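Hollora Word List, README

A spoken-word list of kitchen and market terms, with 3,085 entries and a recording for nearly every one!

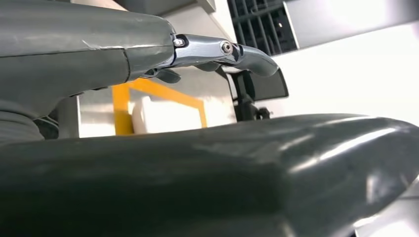 Salamatu Atinga wrote in to ask why "ladle" turns up under three spellings, and whether we could please keep all of them. Yes, and gladly! Each spelling came from a different household, and the differences are half the fun of this list.

What's inside
words.csv: one entry per line, with spelling, meaning and speaker code
audio/: short clips, named by entry number
notes.txt: side remarks from speakers (do read the one on pepper grinding, it's wonderful)

The recordings come from 40 speakers in Plastthorpe, most of them made on Thursday evenings after the market closed. 900 entries also have a sample sentence.

Known gaps
Fish names are thin. Tone marks are missing in the older rows, and Ayuba Bonsu is working through those now.

Corrections are very welcome. Send the entry number and your version, and tell us which town you learned the word in.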